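Rulisus: The Complete Series box set

Dornine Home Video
Released June 17, 2022
Region 2, Korean audio with English subtitles

I first watched Rulisus on a laptop with subtitles that ran a good few seconds behind everybody's mouths, so you can imagine how I felt when this box turned up in the Dornine catalogue. We've had it in the shop since release and I've already been through the lot twice (yes, all the way to the wedding episode, and yes, I cried again).

If you're new to it, it's a slow-burn romance set in a failing hotel by the sea. She inherits the place, he's been sent to close it down, and they spend an awful lot of time glaring at each other across the breakfast room. The first couple of episodes are a bit stiff. Stick with it! Once the storm hits and they're stuck doing the laundry together, I couldn't turn it off. 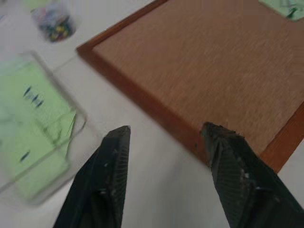 The set runs to 661 minutes, not counting the extras, and the picture is so much better than the old streaming copy. The night scenes on the pier used to be a grey smudge and now you can see her face when he hands the letter over - which matters, seeing as the whole second half hangs on that letter. Subtitles are new too. They've kept the jokes, and the grandmother's insults finally sound like insults.

Extras are on the last disc. You get a making-of, a table read that goes off the rails after ten minutes, and 3 deleted scenes. The one on the ferry should never have been cut, if you ask me. There's also a booklet with an episode guide, though don't read it before you watch as it gives away who owns the hotel.

The box itself is sturdy card with a slipcase. Mine was a tight fit to begin with and has loosened up nicely. The discs sit on plastic trays, so no scratchy paper sleeves, hooray.
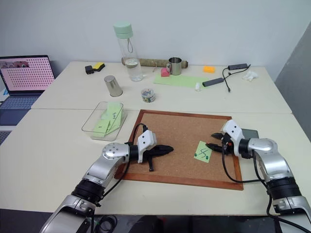 Ueda wrote in to say the subtitles are lovely but the songs aren't translated, and that the closing ballad makes far more sense of the ending if you know the words. Fair point, and I do wish they'd done it. I've passed it on to Dornine in case there's a second pressing.

People also ask me whether to get this or the Sedell edition. Sedell's is cheaper and has the same episodes, but it comes without the booklet or the deleted scenes and uses the older subtitles. For a one-off watch it'll do you fine. If you're the sort who goes back every winter (hello!), I'd spend the extra.

Please check your player before ordering, as the discs won't play on a Region 1 machine. Opened sets can't be returned unless a disc is faulty, in which case drop me a line and I'll swap it.

In stock, limit of 2 per customer.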